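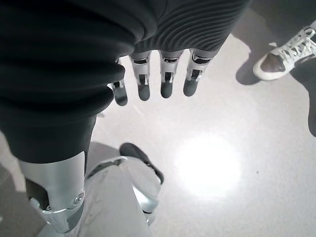 From: Sabina Saha
To: Gakelham robotics club list
Date: February 7, 2025
Subject: Re: Covers, fingers and who's driving in June

Hi all,

Answering Kamrul between his own lines, because he asked four things at once and I'll forget one otherwise.

Kamrul Cassim wrote:
> Are we keeping the fabric covers on for the walking practice? I found
> it hard to get at the hip with them on, and I'd be happy to leave
> them off until June.

Please leave them on! I know they're a pain, but the Nollham rules want the upper legs covered for the walking round, and I'd much rather we got used to it now. The big folds up at the hip are fine as they are. What I don't love is how close the hand hangs to them – the finger on that side can end up tucked half behind the cloth, and if we send a grip command like that I can see it dragging the cover along. Could whoever sets up next pull the cloth back a bit before powering the hand?

> Also the log from the last run stops at line 4000. Is that a crash?

No, that's just the limit Munshi put in the logging script. Change it at line 207 if you want more (and tell the list, please, so we don't all have different copies).

> Do we need new fingertip pads?

I'd say not yet. The dark pads still look good and blunt to me. Plirna sells a set for $261, and I'd sooner put that toward the van. The top of the foot has a few scuffs, but that's only looks, so no polishing either.

> And can people stand next to it while it's on?

One person, closed shoes, a full step back from the feet. Sneakers are OK, sandals are not. I was a bit strict about this last term and I'm going to stay that way – it's a heavy machine and it doesn't know where your toes are.

One more from me: the lights make a really bright patch on that glossy floor, and the foot tracking code still gets muddled by it. If anybody fancies writing a filter, please shout. I had a go and gave up after dinner.

I still need two drivers for June, by the way. Kamrul, I've put you down as one unless you object!

Sabina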